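Parsons Library Reopens Its Workroom With New Tables

The ground-floor workroom at the Parsons branch library is open again after being closed for most of the fall. Residents can book it from this week for sewing, model building, paper crafts, sorting and other jobs that need a large flat surface.

The room was last fitted out when the branch was built, and its tables had become hard to use. Several had swollen edges from a leak near the windows, and others rocked when anyone leaned on them. Groups that met there had started bringing boards from home to lay across the tops.

The new tables have smooth, pale tops in a beige shade with a little pink in it. They were supplied by Stikmont, a furniture firm that also fitted the reading room upstairs two years ago. The branch manager, Zinash Yilma, said the color was chosen after a trial in which regular users tried out three samples over several evenings.

"The white one was too bright under the lights, and people who sew said they lost pins on the dark one," Yilma said. "This was the one they kept going back to." 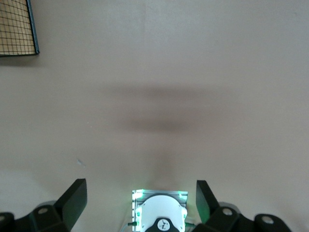
The tables can be used singly or pushed together into one long surface. Quilters asked for that arrangement early on, as did the model railroad club, which lays out its track sections in the room during the winter. Each top is wiped down with plain soap and water. Users are asked to bring a cutting mat if they plan to work with blades, and glue guns must stand on a tray.

The room can hold up to 40 people. Storage has changed too. The old cupboards, which locked with keys that were often missing, have been taken out. Open shelving now runs along the back wall, and groups that meet at least once a month can keep one box there, labeled with the name of the group and a phone number. Anything without a label will be moved to the front desk and kept for 10 days.

Graham Sedgwick, who runs the Grostavier Street mending group, said his members had been meeting in a church hall while the work went on. The hall was warm enough, he said, but the tables were narrow and the group had to pack up early to make way for a choir.

"We had coats in our laps half the time," Sedgwick said. "With a decent table you can spread the whole thing out and see where the tear goes."

The work cost more than first planned. The leak had reached the floor under two of the windows, and a section had to be taken up and replaced before any furniture could go in. That added nearly a month to the job. Yilma said the extra cost was met from the branch's repair budget and did not affect money set aside for books.

Lighting over the work area was also replaced. The old ceiling tubes flickered, and complaints about them filled 41 of the comment cards handed in over the past year, more than any other subject. The new fittings can be dimmed from a switch beside the door. Extra outlets have been added along the side wall for sewing machines and lamps, and extension cords are no longer allowed across the walkway.

Liya Jemal teaches a beginners' bookbinding class that will return to the room later in November. She has places for a few more people and said no tools are needed for the first session, though students should bring an apron and a pencil. The class will cover folding, punching and a simple stitched booklet.

Bookings are taken at the front desk or by phone. A session lasts three hours, and the room is free for library card holders. People without a card can still use it if they come with a group that has booked. Children under 12 need an adult with them at all times.

Two of the old tables were sound enough to keep and have gone to the staff room. The rest were collected for scrap, apart from a small one that Sedgwick's group took for its ironing.

The library is also asking for donations of clean cotton fabric, card stock and working scissors for shared use. Items can be left at the desk during opening hours. Yarn is not needed at present, as there are already several bags of it waiting to be sorted.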